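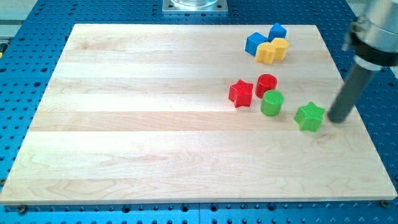
Handout 2 - setting up the pushing cell (Jundach lab)

Read before Thursday. Bring it with you, printed, no laptops at the table.

Before power on
Board first. Maple one, on the blue breadboard. Two front fasteners, finger tight, square the board up by eye against the rows of holes, then nip up with the key. Don't lean on it - it bows, and the height check goes off.
Brush out any holes near the board. Sawdust gets in the threads.

Rod
Goes in below the black collar. Push fully home, quarter turn back, tighten. Check its straight with the arm parked upright. Tip worn flat on one side = swap it, spares in the Holine drawer. Write it in the book.

Tip height
The rod must clear the wood but still catch the side of a block. Too low and it scores the maple, too high and it rides over the stars. Jog down slow over bare board, paper under the tip, stop when the paper drags, then come up 2 mm. Save as "table" in Cimum. Do it at the middle and all four corners. If the corners disagree, board isn't flat, go back to the start.
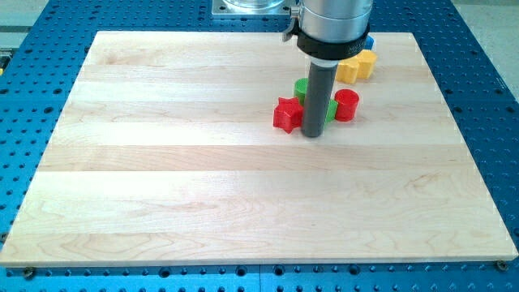 Then a dry run at low speed, one block, hand on the stop. Speed cap 400 until I've signed your sheet. If Cimum throws fault 594 it has lost the height file - reload, dont just clear it.

Weekly
Wipe rod and board, dry cloth
Recheck collar screws
Blocks with chipped edges in the Jaramillo box
Redo heights if anyone has moved the board, even a bit

Write-up: one page, your five heights and what you did about the odd one. Leave it in tray 13 by 4 pm.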